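Wandby Community Help > Clubs and Schools > Robotics

Print this page | E-mail this page

Arm lets go of the cylinder too early when the cable is plugged in – club project, need ideas

Posted by urkano_club

Hi all. We are a school club doing the Sleiman sorting challenge in December. One arm, one gripper, pick up a cylinder, carry it over to a block, set it down standing up. Sounds easy. Isn't.

Problem is this. With the wrist turned one way the pick is fine, every time. Turn it the other way and the gripper opens a little during the move and the cylinder slides or tips. The command for open is not being sent, we looked at the log and theres nothing between close and the end of the move. Same program, same speed, same cylinder.

Things we tried – slower move, tighter close, new finger pads, swapping the cylinder for a different one. Tighter close helped for one afternoon and then it was back. One of the kids thinks it's the cable. I thought cable faults were all or nothing but maybe not?

Gripper is a secondhand one, no manual. We get 2 sessions a week on the arm so I don't want to waste one taking it all apart if someone already knows. Rules say 2,000 points max and we lose 111 for every drop, so it adds up fast. Any help welcome, sorry for the long post.

Reply from wikness_bench

It's the cable. Or I'd bet on it anyway. Cables with a broken strand work fine until you bend them at the one spot, then you lose signal for a split second and some grippers relax when that happens. That's why one wrist direction works and the other doesn't. All or nothing only applies when the break is clean.

Test it before you buy anything:

1. Park the arm up high, gripper closed on a cylinder, nothing moving. Put something soft under it.

2. Wiggle the cable by hand right at the wrist connector. Then every few inches going back up the arm. Somebody else watches the fingers. If they twitch you found your spot.

3. No twitch? Jog the wrist slowly, all the way one direction then the other, and watch the cable and not the gripper. You want slack at both ends of the travel. If it goes tight at the plug, thats your problem even if the cable itself is still good.

4. Look at where it hangs when you come in low for the pick. Ours runs down the outside of the white link and crosses over in front of the part, and that is a bad habit of ours – don't copy it. Loop it away from the fingers and clip it to the arm higher up.
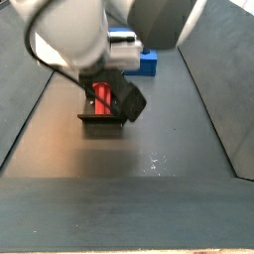
5. Run the full move ten times with the cable held up by hand, well clear, somebody on the stop button. If you get ten good ones then re-route it for real. If you still get drops, cable probably isn't it, go look at the fingers.

For clips use the soft hook and loop kind. Zip ties pulled tight will make a new break right where the tie is, ask me how I know. Leave a loop at the wrist, bigger than looks right.

Also wipe the floor of your work area. Little white bits under the cylinder and it won't stand up straight on the place step, and then you chase the wrong bug.

Print this page | E-mail this page

Reply from sleiman_fan22

had this exact thing. was the power supply not the cable. try a diffrent supply

Reply from tin_lunchbox

Agree with the cable test, do that first, it's free. But want to add one thing. Check what your gripper does on lost signal. Some hold, some let go, and on a few it's a setting. If yours can be set to hold, set it to hold, then one glitch doesn't cost you the part. Won't fix the cable but might get you through a run.

And the supply idea isn't crazy. Put a meter on it while the wrist and the gripper both move. If the voltage dips at the same point every time, there you go.

Does it drop in the same place in the move or all over? Same place = cable or routing. All over = supply or loose plug. Would help to know.

Posted by urkano_club

Same place, pretty much. Right after the wrist turns. Doing the wiggle test at the next session, will post what we get.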